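Freestanding bathtub

A freestanding bathtub is a tub that stands on the floor by itself, finished on every side, not built into a wall or alcove. Also called a standalone tub. Usually acrylic, cast iron, or stone resin. White is the most common color by far.

Fixtures

Faucets go on the wall, on the floor, or on the rim of the tub (a "deck mount"). Deck mounts need holes drilled in the rim, so the rim has to be wide enough. A set may have one spout and separate knobs, often three. Matte black became popular as an alternative to chrome, though the drain is often left chrome anyway. Black shows limescale quicker. Wipe after use.

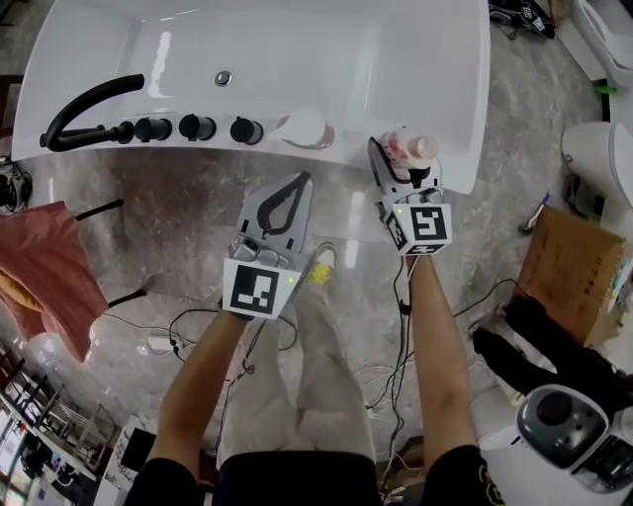
Small items kept on the rim, such as bottles and soap dishes, can slide on a glossy surface, and many owners keep them on a rack or stool beside the tub instead. Towels too. Rim space varies alot between models.

Floor

A full tub is heavy. A 25 gallon fill adds over 200 pounds before anyone gets in, and large stone models can pass 1,000 pounds in use. Upper floors may need to be checked first. Marble and tile are both common underneath; polished marble is slippery when wet and is marked by acidic cleaners.

Cleaning

Mild soap, soft cloth. No scouring pads on acrylic. The gap behind the tub is the usual complaint, leave enough room to get a mop in their.

See also: Alcove bathtub, Clawfoot tub, Towel rack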